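In defence of wrapping your own flowers

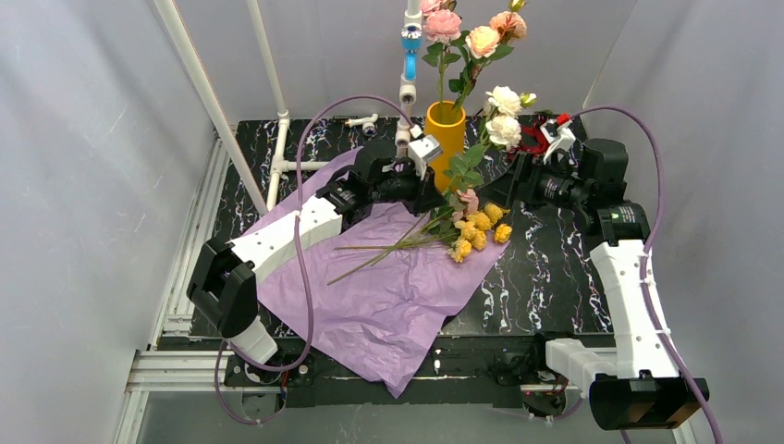
Renata Durán

I have a bit of a thing about bought bouquets. Not the flowers, I love the flowers, it's the way they turn up so finished. Tight cellophane, a bow like a school prize, every head at the same height. You cut the string when you get home and the whole lot falls open and you think, well, who was all that for?

So for a while now I've been doing my own, and I'd like to argue that everybody should have a go, even people who say they can't (especially them, they're usually better at it than the show-offs).

All you need is a decent table and a big sheet of paper. Lay the paper on the diagonal so you've got a point to fold up, and don't fret if it's already wrinkled. I've come round to wrinkled paper in a big way! Lilac is my favourite at the moment. My sister thinks lilac with yellow roses is too Easter. I think she's wrong, and I think a dusty pink one tucked in beside the yellow settles the argument, but we've agreed to leave it there.

Then there's the fanning. Put your stems down so they cross near the heads and spread out towards the bottom, and you get something with a bit of life in it. The florist in Hilstead does hers dead straight, like pencils in a tin, and charges you 39 pounds for the pleasure. They last well, I'll give her that.

The other thing I feel strongly about is the vase. Keep one on the table while you work, a tall one, and put some of your roses straight into it. Mine are pinks and peaches and that deep orangey sort, and I leave the leaves on above the rim because a rose without leaves looks plucked. You end up with one lot for the house and one lot to give away, and it stops you cramming everything into the paper. Cramming is where most people go wrong. I once took a bunch to a do in Hastusbridge that was so fat it wouldn't stand up in anything they owned, and it spent the evening in a mop bucket.

I know the case against. It takes longer, you'll get a thorn in your thumb, and there are leaves on the floor until June. A friend in Chisholm says she'd sooner pay someone and have a cup of tea. Fair enough - but she's never once shown me a bouquet she was fond of, and I've got a whole drawer of saved paper with creases I remember making.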